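Refinishing vs. oiling an oak table, round 2
Forum: Furniture and Finishes

damgaard_dan
Starting a new thread after the last one got locked over the beeswax business. My wife and I bought an oak table off a retiring dentist in Ralton. It has a clear finish of unknown origin and unknown age. The dentist said "varnish," then said "or something." I would like to know whether to strip it or leave it alone. I have a free weekend and a belt sander, and I'm told that combination is how most tables die.

sawdust_sally
Put the belt sander in somebody else's garage.

Do the alcohol test first. Cotton swab, denatured alcohol, underside of the top, wait two minutes. Sticky means shellac. If nothing happens, try lacquer thinner in another spot. If nothing happens again, you've got poly or some kind of varnish, and the dentist was right by accident.

grumpy_in_pidmont
Strip it. Old clear coats go orange and you'll hate it by fall. Oil is the only finish that looks like wood. Everything else looks like a bowling alley.

sawdust_sally
I like bowling alleys. They also seem to hold up pretty well to people dropping things on them.

grumpy_in_pidmont
Then eat dinner at one.

P_Mnguni
Precious Mnguni here, I use my real name because I have nothing to hide except a veneer dresser. I oiled our dining table in 2 coats the way everybody on this board swears by. It looked wonderful until my brother-in-law set down a glass of iced tea. I now own a table with a permanent record of his visit. If you have kids, houseplants or relatives, go with a film finish.

damgaard_dan
We have all three. What about plants specifically? My wife has views about where the plants go, and her view is "on the table."

grumpy_in_pidmont
A saucer. Humanity has had the saucer for some time.

anjani_s
Saucers sweat. Cork pad under the saucer, and lift the pot once a week to look. I learned this on a walnut sideboard I don't discuss.

To Dan's real question, I'd leave the finish on. Ours is light oak with a clear coat and it gets used for everything, with a plant on it pretty much year round. I've done nothing to it but wipe it with a damp cloth, and it hasn't gone orange.

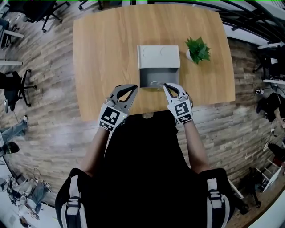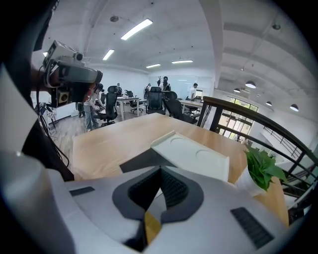 Re: Refinishing vs. oiling an oak table, round 2 (page 2)

grumpy_in_pidmont
Fine, it's a nice color. Give it ten years.

anjani_s
I've had it for eleven. Signed, Anjani Siregar, who keeps receipts.

grumpy_in_pidmont
Give it twelve.

kilnroom
Can I ask about grit? If he only wants to knock the shine down, he can skip the stripper completely. Clean it, scuff it by hand with 800, wipe, look, stop. The "stop" step is the one people leave out.

sawdust_sally
I'd go with a gray pad over paper. Easier around the edges, and you're less likely to burn through at a corner. Otherwise agree with kilnroom, which I'd like noted for the next time we argue about glue.

P_Mnguni
We were both wrong about glue.

damgaard_dan
Ran the swab tests tonight. Alcohol did nothing. Lacquer thinner did nothing, except to my sinuses. So it's poly or varnish, and I'm going to clean it and scuff one small area under where the fruit bowl sits. If that comes out badly we will be a family with a very large fruit bowl.

grumpy_in_pidmont
Still say oil.

kilnroom
Dan, which cleaner? Please don't say the lemon spray.

damgaard_dan
What's wrong with the lemon spray?

sawdust_sally
Silicone, in a lot of them. Any new coat you put on later can fisheye. Mineral spirits on a rag, windows open, and lay the rag out flat outside to dry. New thread if you want to talk about the lemon spray, this one has been almost civil.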